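Household robot

A household robot is a machine built to do chores in the home. Single-purpose types, such as robot vacuums and lawn mowers, are widely sold. General-purpose types with arms and hands are still mostly in testing.

Laundry is a common test. Cloth has no fixed shape, so a robot must judge where to grip it each time. In October, Mei Mbeki and Yeison Arboleda published results for Mera, a two-armed robot made by Giso of Kulville. It moved a garment into or out of a basket in 639 of 798 tries. Folding was much slower and often needed a person to step in. Carrying a full basket between rooms was not tested.
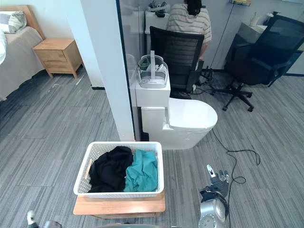

1 min read

Laundry basket holding a black garment and a teal one, with a robot's right hand open nearby. Sorting by color is usually treated as an easier task than folding.

See also: Robot vacuum, Service robot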